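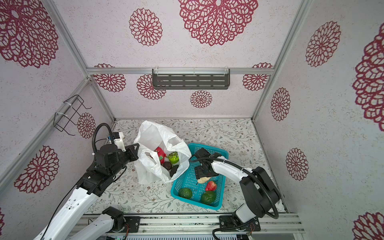
Dark red medallions on a speckled, pale gray-white background. Big motifs like these are what sent me shopping for a better table.

Lemstead Folding Pasting Table, long-term review
By Shazia Janjua
January 24, 2026

I have hung a lot of wallpaper on bad tables. For years I used a hollow door across two sawhorses, and before that the dining table with a shower curtain over it (my husband still finds paste in the leaf hinge). So when I tell you I'm excited about a folding table, please understand where I'm coming from!

The Lemstead costs $219. That's a lot for something you fold up and forget between rooms, and I went back and forth on it from March until the end of summer. Then my sister Humaira Mirani asked me to do her stairwell, with a large repeat and a ceiling that is out of level by more than I care to think about, and I gave in and ordered one.

It comes in a flat carton with the legs already attached. Setup is unfolding it, pressing four locking tabs and standing it up. I did it alone on the first try, and my thumb survived, which I can't say for the Grutgate model I borrowed once from Nivaldo Paiva. Folded, it fits behind my laundry room door with space left for the ironing board.

The top is the best part. It's smooth and pale, it wipes clean with a damp sponge, and there's an inch scale running down both long sides. I used that scale constantly. With a big motif you are always measuring from the same point on the pattern, and having the numbers right there at the edge meant I stopped hunting for my tape under the offcuts. The seam between the two halves closes tight enough that paste doesn't work its way down into it, at least with the thick ready-mixed stuff I use. If you mix yours thin you may see a little.

It's also tall! I'm five foot nine and every other pasting table I've tried has had me bent over like I was looking for a contact lens. After a full day on the stairwell my back felt fine. Adeel Awan, who helped me with the long drops and is quite a bit shorter, thought it was a touch high for trimming but okay for brushing. The legs don't adjust, so try to see one in person if height matters to you.

Now the gripes. The carrying handle is thin hard plastic and digs into your fingers on stairs. I wrapped mine in old bicycle bar tape and it's much better. The feet are slippery on tile, less so on wood, and I put a strip of rubber shelf liner under each pair. And the paste bucket hook is sold separately, for reasons I can't guess. The Brillstead hook I already had clips on just fine.

The store page had 2,306 reviews when I bought it and I read far too many of them. The complaint that kept coming up was wobble. I get a small sideways sway if I lean on one end, none when I'm brushing in the middle. Check that the center brace has really clicked. Mine hadn't the first morning and I was ready to send the whole thing back.

I've now done the stairwell, two bedrooms and the inside of a bookcase on it. The top has one shallow knife nick, my fault, and the hinges are as stiff as when they were new.

Would I buy it again? Yes, and I'd do it sooner. If you paper one small powder room and never plan to touch a seam roller again, borrow somebody's. If you've got a house full of walls and a weakness for big prints, get the table, and pick up a sharp pack of blades while you're at it.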